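The worktop that never needs wiping

By Kohei Tamura

The man in the Winitberg showroom put a tea towel over his shoulder before he started talking, the way a barman might, and I knew I was going to be there for a while. I had come in for a price on a kitchen worktop. I left with a 36-page brochure, a sample the size of a biscuit and a strong suspicion that half of what I'd been told would not survive a week of packed lunches.

Stone worktops have become the thing people want when they say they want a nice kitchen. White with grey veins, mostly. You see it in flats above chip shops and in houses with a boot room, and the sales talk is the same for both. It will last for ever. It adds value. It wipes clean. I have now heard these three claims from five different sellers, and I'd like to take them one at a time, because the quote on my kitchen table says £2661 and that does not include cutting the hole for the sink.

Start with lasting for ever. Marble is made of much the same stuff as chalk, and anything sour will eat at it. Lemon, vinegar, wine, tomato. It leaves a dull patch that you can see when the light comes in low, and no spray will shift it, as the shine has gone from the stone itself. The seller's word for this is "patina". When my car gets a scratch down the door I don't call it a patina.

Sealing is meant to help, and it does help with oil and coffee. It does very little about lemon. At Buchanan, a stone yard that has been cutting slabs for longer than I've been alive, the woman on the desk told me this before I had asked. She also told me that most of her customers seal the top once, the week it goes in, and then forget. I liked her a good deal more than the man with the tea towel.
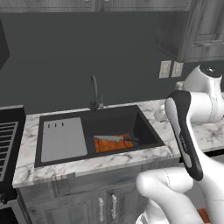 HOMES & MONEY

Then there is value. Every brochure I picked up says a stone top will help sell the house, and none of them says by how much. I put this to Surachet Sriwong, who has been selling homes in my part of town for years and is not given to cheering people up. Buyers notice a tired kitchen, he told me, and they knock money off for it. He has never had one add money for the worktop. "They look at it for ten seconds and then ask where the bins go," he said.

He did grant that a good top makes a better picture in the window. Fair enough, but a picture in the window is something you pay for in the month you sell, and I'm being asked to pay for it now.

The makers have an answer to the lemon problem, which is to sell you something else. Tranerberg does a range of made stone, ground up and bound with resin, printed or poured so that the veins look right from across the room. I'll admit it is tougher where acid is concerned. I left half a lime face down on the sample overnight and found no mark in the morning. But resin doesn't care for hot pans, and the small print in the guarantee says so, in grey type on the last page. It also rules out damage from "improper daily use", a phrase I have read many times now without getting any closer to knowing what it covers.

And the veins repeat. Once you have spotted the same little fork twice, you'll go on spotting it until you move house.

As for wiping clean, everything wipes clean. My present worktop is a brown laminate that came with the house, and it wipes clean too. What the claim leaves out is where the trouble really gathers: the join round the sink, the strip behind the taps, the bit of sealant in the corner that goes black whatever you spend. A sink set under the stone gets rid of one lip to scrub – I'll give them that – and leaves you with an underside edge that you can't see and would rather not touch. One fitter I rang wanted £800 to take out an undermounted sink and put in another, mainly for fear of cracking the slab.

I did look at the cheaper end. Flelus sells laminate with a stone pattern at a price that made me laugh out loud in the shop. The corners looked poor on the display, with a brown line showing where two edges met. Six metres of it would cost less than the delivery and fitting on my stone quote. If it looks shabby by the time my daughter leaves school, I can throw it out and buy it again, and still be ahead.

My wife remains in favour of the marble. She has propped the sample up behind the kettle, and in March we are supposed to decide. There's a ring on it already, from a mug.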